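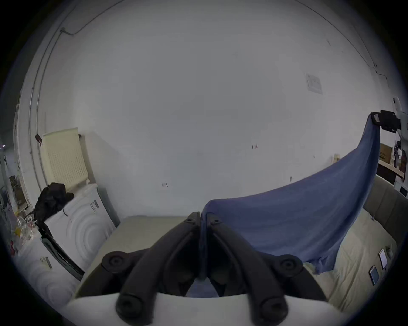
**Zuzanna Krawczyk**

**Product:** Stodik (calendar for small rental houses), version 2
**Connected to:** Didley, Dandum
**Property:** Michalski guest house
**Opened:** Oct 7, 2020
**Status:** open, workaround in use

## Problem

Good morning. I write about the calendar sync between Stodik and Didley. When a guest cancels on Didley, the nights become free on Didley but stay blocked in Stodik. Then Stodik sends the blocked nights to Dandum, and on Dandum nobody can book them. New bookings arrive correctly from both sites. Only the cancellations are lost.

I saw it first with the garden room. A guest had canceled three nights in November, and I received the email from Didley, but in Stodik her name was still in the calendar the next morning. I pressed "Refresh" several times and it did not change anything.

## What I expect

The canceled nights should open again at the next sync. In the manual it is written that this takes one sync period, and my period is set to 300 seconds.

## What I have tried already

1. Logged out and logged in again, on the laptop and on the phone. Same calendar on both.
2. Disconnected Didley and connected it again with a new link. All bookings were imported, also the canceled one, which surprised me.
3. Changed the sync period from 300 to 600 seconds, as your help page advises for slow connections. No difference. I left it at 600 for one night and put it back after.
4. Opened the Didley calendar link directly in the browser and saved the file. The canceled booking is still inside, with the line `STATUS:CANCELLED`. So Didley does send the information, if I understand the file correctly.
5. Made a test booking in the back bedroom and canceled it myself. Result in the log below. 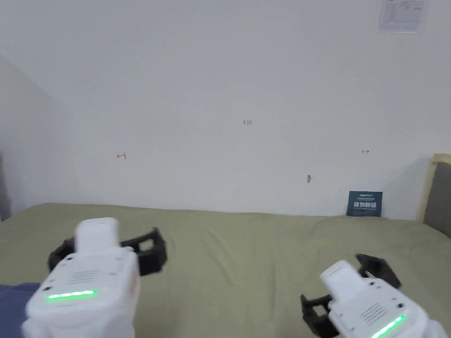 *Back bedroom, olive-green sheet on the bed.*

The back bedroom is the one I use for all tests now. I have closed it for guests in all three systems, so please feel free to make bookings there if it helps you. Only do not touch the garden room and the attic room, they have real people in them.

## Log from the test

```
sync start source=didley room=back
read entries=ok
entry status=CANCELLED
warning 181 entry skipped, unknown status
sync end result=success
```

I think the important line is the warning 181. Stodik reads the entry, does not know what to do with it, skips it and then says "success". I looked for the number 181 in the manual and in the forum and found only one old question without a reply.

## Reply from support (copied from email)

> Thank you for the detailed report. Please check that the option "Keep local changes" is switched off under Rooms > Sync. If it is on, Stodik protects the nights from outside changes.

## My answer

I checked it. The option was on for the garden room and off for the back bedroom. I switched it off everywhere, saved, and repeated the test in the back bedroom. Warning 181 is there again and the nights are still blocked. For this reason I do not believe the option is the cause, though I agree it should be off and I leave it so.

One more observation, maybe useful. Cancellations from Dandum work. I compared the two files, and Dandum does not write a status at all. It just removes the entry. Could it be that Stodik only understands a missing entry, and not an entry marked as canceled?

## Workaround

For the moment I delete canceled bookings by hand in Stodik. The order is important:

- first open the booking and choose "Detach from source"
- then delete it
- then press "Send to all"

If I delete without detaching, the booking comes back at the next sync. I lost one evening to this before I understood.

## Questions that are still open

- Is warning 181 known to your developers, and is there a plan to correct it?
- Can Stodik send me an email when an entry is skipped? At present I must open the log to see it.
- The garden room nights were blocked on Dandum for several days. Is there a report where I can see which other nights were affected in the past?

I can send both calendar files if you tell me a safe address. The guest names are inside, so I prefer not to attach them to the ticket.

Kind regards,
Zuzanna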